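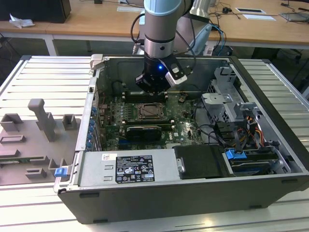

Desktop tower on the slatted bench, side panel off.

Carkari Panel Patterns
README

Last updated 10/4/24

Carkari is a set of cutting patterns for decorative wall panels and lamp screens, drawn at the Barnisow studio in Dremberg. The set has 100 patterns. Each one is a flat vector drawing that can be cut on a laser, a small router, or by hand with a scroll saw if you have the patience for the tighter ones.

What is in the download

patterns/ holds the drawings as SVG and DXF. The two formats carry the same lines. If your software reads both, use the SVG, which keeps the layer names.
preview/ holds a PNG of each pattern in black on white.
index.csv lists every pattern with its name, family, overall width and height, thinnest bridge, and suggested sheet thickness.
notes/ holds text files for patterns that need special handling. Most patterns have no note.
LICENSE.txt has the full license terms.

Pattern families

Patterns are sorted into five families: leaf, wave, lattice, stone and star. The family name is the first part of every pattern name, so leaf-broad and leaf-fern sort together. A few of the stone patterns would fit just as well under lattice. They stay where they were first filed so that older orders still match.

Units and layers

All drawings are in millimeters. Some programs open DXF without asking about units and assume inches. If a panel comes in far too large, that is the cause. Set the import units to millimeters and open it again.

Each drawing has a cut layer and an engrave layer. The engrave layer may be empty. Outer borders are on the cut layer and are the last shapes in the drawing order, so the inside holes get cut before the panel comes free of the sheet. Some laser software reorders paths on its own. Check the order before starting a long job.

Lines are drawn at true size with no kerf allowance. Add your own offset if the panel has to fit a frame or slot. For wall pieces it rarely matters.

Material

The thinnest bridge in any pattern is 2 mm. That held up in birch plywood and acrylic when the test panels were cut. It did not hold up in MDF for the finer star patterns, which broke when lifted off the bed. The index has a column called mdf_ok for this. A blank in that column means the pattern was not tried in MDF.

Card stock works for small screens. The Holanda lamp frame takes patterns cut in heavy card, and the patterns that fit it without scaling are marked holanda in the index. The frame is sold separately and its drawings are not part of this set. Use LED bulbs only with card or wood screens.

Scaling

Patterns can be scaled up freely. Scaling down makes the bridges thinner, so multiply the thinnest bridge figure in the index by your scale before cutting. Do not stretch a pattern in one direction only. The lattice family looks wrong almost at once, and the edges will no longer line up if you are placing panels side by side.

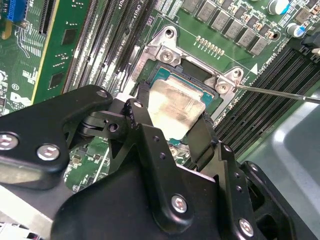

Processor in a server board socket, gripper fingers at its sides.

Repeating panels

Patterns with -r at the end of the name repeat left to right. Patterns with -rr repeat in both directions. Remove the outer border before tiling and draw a new one around the finished layout. Duplicate lines along the joins should be deleted, or the laser will pass over them twice and scorch the edge.

Known problems

wave-long-r has a small mismatch at the right edge, up to 5 mm from the top corner. It shows if you tile more than a couple of panels. A fixed drawing is planned.
stone-river opens with its engrave layer locked in some programs. Unlock it before changing anything.
The preview for lattice-gate shows an earlier border. The SVG and DXF are correct.

License

You may cut these patterns for yourself and sell the finished pieces. You may not sell or share the drawings, in changed or unchanged form. Credit is welcome but not required. If you do give it, write "Carkari patterns, Barnisow studio."

Changes in this version

Added the mdf_ok column to the index
Redrew leaf-fern with wider stems
Removed open paths from the star family
Corrected the listed height of wave-short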